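Prireo -- grasp planning and replay software for hand-held grippers and small arms

Version 2, for Linux workstations
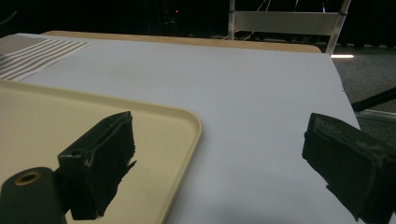
I wrote the first version of Prireo on a kitchen table in Kerslake because I was fed up. I had a folder full of gripper recordings, a planner that wanted perfect models of everything, and no sensible way of getting from one to the other. So I made a thing that reads the recordings, works out where the fingers were going and why they stopped there, and hands you a grasp plan you can open up and argue with. People kept asking for copies, and now it has a product page!

I'm Vaughan Mudgway, by the way. I still write most of the code and I answer most of the email, so if this page sounds like one bloke talking, you've got it right.

What it does

You give Prireo a recording made with a hand-held gripper. It steadies the camera path, finds the flat surface you're working over and keeps track of both fingers through the whole clip. Then it marks out the approach, the close, the carry and the release on a timeline along the bottom of the window. You can drag any of those marks about if you don't agree with them (I often don't), and the plan updates as you drag.

When you're happy, press Export and out comes a plan your arm controller can read. There's a preview first, with the arm shown as a simple outline, and any bit of the path it can't reach turns orange. I spent far too long choosing that orange.

Surfaces and trays

Most of my own work is tabletop stuff: cloths, shallow trays, things that need picking up from one and putting down in the other. Pale trays on pale sheets used to drive me mad. Version 1 would quite happily decide that the tray and the table were the same thing, and then plan a lovely smooth path straight through the rim.

Version 2 looks for rims and the shadows beside them before it settles on a surface, and it's a great deal better. If it isn't sure, it draws the rim as a dotted line and asks you. Click twice to accept, or pull the corners to where they ought to be. Rounded corners are handled properly now as well -- the old version squared them all off, and lost you a good bit of usable space inside the tray.

Striped and patterned cloth works nicely, better than plain cloth if I'm truthful, as the stripes give the tracker something to hold on to. Plain sheets are fine so long as there's an edge of the table in view somewhere.

Finger profiles

Every gripper I've ever used has ended up covered in tape, or rubber, or both, and the outline of the fingers changes every time you wrap them again. A profile tells Prireo what your fingers look like at the moment. Hold the gripper open over a plain surface, press Learn, close it slowly, open it again, and you're done. Wrinkles, scuffs and ragged edges all go into the profile, so a flap of torn tape won't get taken for an object you've picked up. (It did, once, for an entire afternoon. I had a beautiful plan for carrying a bit of tape.)

Make a new profile whenever you change the covering. The left and right fingers are learnt separately and they don't need to match.

The Clesano add-on

Clesano is the live side of things, and it's a separate download. Prireo makes the plan, Clesano sits next to your controller while the arm runs it and compares what the camera sees with what the plan expected. If the two drift apart by more than the limit you've set, it holds the arm where it is and shows you both views together. You can then carry on, nudge the plan or go back to the last safe point.

I'd leave the limit tight for your first few runs, then loosen it if you're getting held up over nothing. Clesano isn't a safety system and mustn't be used as one. Keep your stop button where you can reach it, please.

What you'll need

A Linux machine with a half-decent graphics card
16 GB of memory, or more if your clips are long
Recordings with the camera fixed to the gripper, so the fingers stay in view
A controller that takes joint or tool paths as plain text

It doesn't need an internet connection once you've put the licence key in. Your recordings stay on your own disk.

Known niggles

Very dark backgrounds can make the start of a clip slow to settle. Leave a short pause before you move and it sorts itself out. Thin hanging cables behind the table sometimes turn up as little grey specks in the preview; they're harmless and there's a tick box to hide them. Undo doesn't yet cover changes to a finger profile, so save a copy first. That one's on my list for July.

If you're coming from version 1, your old projects will open but the surfaces need finding again. Choose Refresh Surfaces from the Project menu and go and put the kettle on.

Licences

A single licence covers 2 machines, so you can plan at your desk and run it next to the arm without swapping keys back and forth. Teaching licences are available too, just write and tell me how many seats you need. Clesano has its own key but comes with the same terms.

Part number for purchase orders: PR-1341

Prireo is sold and supported by Plellbridge. Use the contact form and put the part number in the subject line. If you're stuck on a particular clip, attach the project file and tell me which bit of the timeline is misbehaving -- that saves us both a round of emails.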